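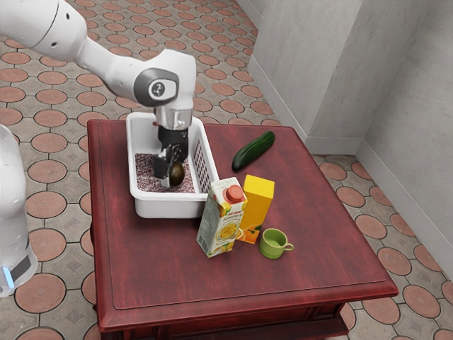
4. Opening the produce department in the morning

This section is for the morning clerk in Gridville stores with the Rinik ordering handheld. Please finish section 3 (signing in) before you start.

4.1 Take the handheld from the charger and choose Produce, then Open Day.

4.2 Enter your store number. For the Gridville main store it is 226. The Dreltholm store has the number 300.

4.3 Walk along the shelves from the entrance to the cooler. Scan each shelf label, then type how many full cases are left. Half cases are entered as zero.

Note: Avocados and bananas have two labels, one for ripe and one for green. Scan both, also when one of them is sold out.

4.4 Press Review. Lines in yellow are different from yesterday's order by more than 22 cases. Check them again on the shelf.

4.5 Press Send before 800 hours. The screen shows a receipt number, and you write it in the blue notebook.

Caution: Do not press Send two times. The second order is not canceled by itself and the warehouse will deliver both. If it happened, call Sevim Avcı at the order desk immediately.

4.6 Fruit from the supplier Dimitriou is not in the handheld yet. Use the paper form until May.

4.7 Put the handheld back on the charger. The light must be green. If it stays red, clean the contacts with a dry cloth and try again.

Changed on Sun 25 January: steps 4.4 and 4.6.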